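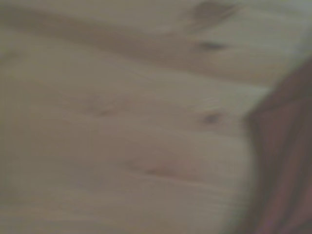 Zwischenbericht zur Drehbuch- und Stoffentwicklung »Kikance«
Berichtszeitraum: bis Ende März

Liebes Förderteam,

ihr hattet euch beim letzten Mal gewünscht, dass ich weniger Tabellen schicke und mehr erzähle, wo wir inhaltlich stehen. Das mache ich gern (die Tabelle hängt trotzdem hinten dran, ganz ohne geht es ja nicht). Also: Von den 60 Folgen der ersten Staffel sind 9 komplett ausgeschrieben, die Folgen bis zur Staffelmitte liegen als Treatments vor, und für den Rest gibt es den großen Bogen, den ihr aus dem Antrag kennt. Damit sind wir beim Schreiben zwei Folgen hinter dem Plan und bei den Treatments ein gutes Stück davor.

Zur Geschichte selbst. Die Familie Trindade hat sich in den letzten Monaten ziemlich breitgemacht! Im Antrag waren die Trindades noch die Gegenspieler, die in Folge 12 die Pension übernehmen und dann vor allem böse gucken. Inzwischen haben sie eine eigene Vorgeschichte, einen eigenen Streit ums Erbe und eine Tochter, die sich im falschen Moment in den falschen Mann verliebt. Im Writers' Room war das die Woche, in der alle gleichzeitig geredet haben. Für die Serie ist das ein Gewinn, finde ich, weil die Intrige um den gefälschten Kaufvertrag jetzt von zwei Seiten getragen wird und wir sie bis Folge 31 strecken können, ohne dass jemand an einer Tür lauschen muss. Na gut, einmal wird gelauscht. Es ist eine Daily, ein bisschen was schulden wir dem Publikum.

Die Hochzeit haben wir verschoben. Sie stand in Folge 20 und steht jetzt in Folge 27, und sie platzt auch nicht mehr am Altar, sondern schon am Abend vorher, in der Küche der Pension. Das spart uns einen kompletten Außendreh mit Kirche und Komparserie, und die Szene ist beim Lesen deutlich stärker geworden. Die Braut erfährt von dem Kaufvertrag, während sie noch die Platzkarten sortiert. Da war es in der Leserunde kurz richtig still.

Weniger gut läuft der Nebenstrang um die Reederei Deltcombe. Der sollte den Wirtschaftskrimi in die Serie bringen, und auf dem Papier funktioniert er auch, nur will im Moment keiner zurück ins Büro, sobald in der Pension etwas los ist. Ich habe drei Fassungen davon hier liegen und mag keine. Die dramaturgische Beratung schlägt vor, Deltcombe erst ab Folge 15 zu erzählen und vorher nur im Hintergrund zu erwähnen — damit könnte ich leben. Entscheiden möchte ich das mit euch, es steht ja so ausdrücklich im geförderten Konzept.

Mit Pular, unserem Produktionspartner, klappt die Zusammenarbeit gut. Die Motivliste ist abgestimmt, das Innenset der Pension wird einmal gebaut und bleibt dann stehen, und beim Casting sind wir für die vier Hauptrollen in der zweiten Runde. Für die Mutter Trindade gibt es eine klare Favoritin, den Namen trage ich nach, wenn der Vertrag unterschrieben ist. Beim Bruder suchen wir weiter. Er muss charmant lügen können, und bisher konnten die Bewerber entweder das eine oder das andere.

Kurz zum Geld. Von der zweiten Rate sind noch rund 3000 Euro übrig. Davon gehen 1000 Euro an die Testlesung mit Publikum, die wir aus dem Februar in den Mai geschoben haben, der Rest ist für die Überarbeitung der ersten Folgen eingeplant. Mehrkosten gibt es bisher keine. Falls wir Deltcombe umbauen, fallen allerdings zusätzliche Autorentage an, und die würde ich gern aus dem Posten Recherche nehmen, der kaum angetastet ist. Dafür brauche ich eine kurze Zustimmung von euch, eine Mail reicht.

Bis zum nächsten Bericht will ich Folge 10 bis 18 ausgeschrieben haben, dazu eine überarbeitete Staffelübersicht mit der neuen Hochzeit und — hoffentlich — eine Fassung des Reederei-Strangs, die ich selbst gern schauen würde. Die ausgeschriebenen Folgen könnt ihr jederzeit haben. Folge 7 ist noch zu lang, das weiß ich, bitte nicht erschrecken.

Offen von eurer Seite sind damit die Freigabe für die Umwidmung und ein Termin für das Gespräch über Deltcombe. Vormittags passt es mir am besten, ab zehn Uhr bin ich immer erreichbar.

Herzliche Grüße aus dem Writers' Room

Anlagen: Kostenübersicht, Treatments, Motivliste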